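Dye shop notebook, 10/15/21
Blacks and near-blacks, still at it
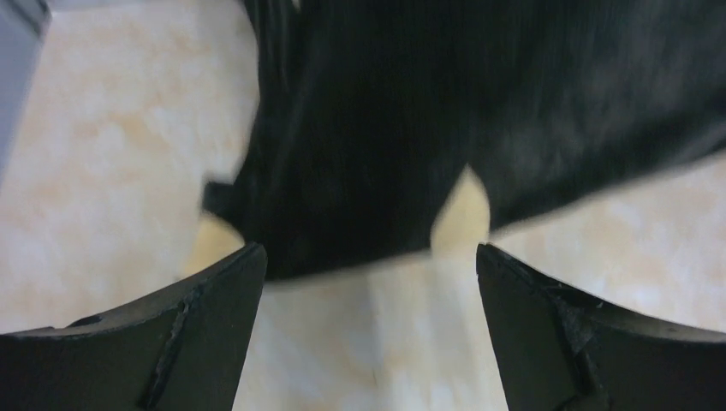 Dark garment, pale floor.

Right, where was I. The oak gall bath from last time had been sitting under its lid all week and smelled like a pub carpet, which Solomiia tells me is fine and I've decided to believe her. Strained it through the old pillowcase twice. Final volume 2,617 ml, measured properly for once because Agathe has been on at me about writing "one bucket, bit less" in here and expecting other people to repeat it. So there you are, Agathe, to the millilitre!

Wool this time is the Waneston fleece yarn, the scratchy one, 981 g dry after scouring. I weighed it before scouring as well and then put the bit of paper through the wash in my apron pocket, so that number is gone. It had a lot of grease in it, two changes of soapy water and the second was still grey. I'd buy it again though, it takes colour like nothing else we've had in.

Gall bath up to 70 degrees and held there, lid on, stirring whenever I walked past. The thermostat on the big pan still overshoots if you turn the knob quickly. Creep up on it. Jericho has offered to open it up and look at the sensor but I want all the blacks out of the way first, so please don't let him near it with a screwdriver until I've crossed this line out.

After the galls the yarn came out a sort of digestive biscuit colour. Pretty, in its way. I hung a small skein back to keep as it is, labelled G-only, on the end hook by the window, and NOBODY is to dip it in anything.

Then the iron. I keep going round in circles on this. Last batch I put all the iron in at once and got a lovely deep colour on the outside of every skein and a stripe of beige where the ties were, plus the wool felt like string afterwards. This time I dissolved it in a jug of warm water and added it in four goes with the yarn lifted out each time. Much more arm work (my shoulders are not speaking to me) but the colour crept up nice and evenly, biscuit to mouse to slate to a proper dark charcoal. It isn't black. In the north window it goes a bit purple. Under the strip lights it looks as black as your hat, so I'm going to carry it outside at lunchtime tomorrow before I say anything too grand.

Ties were looser as well, figure of eight with plenty of slack. Much less beige. Still a bit, if you go looking.

Feel of the wool: better than last time, not as good as undyed. Jahangir squeezed a skein and said "doormat", and then squeezed it again and said "nice doormat". I take that as progress. He thinks we're leaving it in the iron too long at the end and that the last quarter of an hour does nothing for the colour. He may be right. Try pulling one skein early next time and putting it next to the others once they're all dry.

Colette wants to overdye with walnut to warm up that purple. I'm tempted, but I'd like to see what logwood does first, we've got most of a bag of it from Busitz going clumpy on the top shelf. Could do both off the same lot of yarn if I split it. Need more hooks if so.

Rubbing: wrapped a bit of white cotton round my finger and rubbed the charcoal, ten strokes, dry. Faint grey smudge. Same again with the cotton damp and it was a fairly horrible smudge. Taped both in on the facing page. I suspect I stopped rinsing too soon, the water was running nearly clear and I wanted my tea. So the lot is back in the sink now for another rinse and a soak overnight.

Somebody asked about cotton. No cotton in this batch! It'd want a separate tannin step, and I don't want plant fibre and wool in the same pan until I trust what the wool is doing. January, maybe, when the Balogun order is off the bench.

Bits to sort:
iron jug needs its own label, it is the chipped blue one, not for coffee
pH strips, we're down to the last few
pillowcase has a hole in the corner, strain from the other end
ask Solomiia where she put the spare lid
spent gall bath is in the tub by the back door, there's some life left in it, try the small grey skeins

Colette's walnut husks are in the freezer next to the peas. Double bagged, but still, have a look before you cook anything.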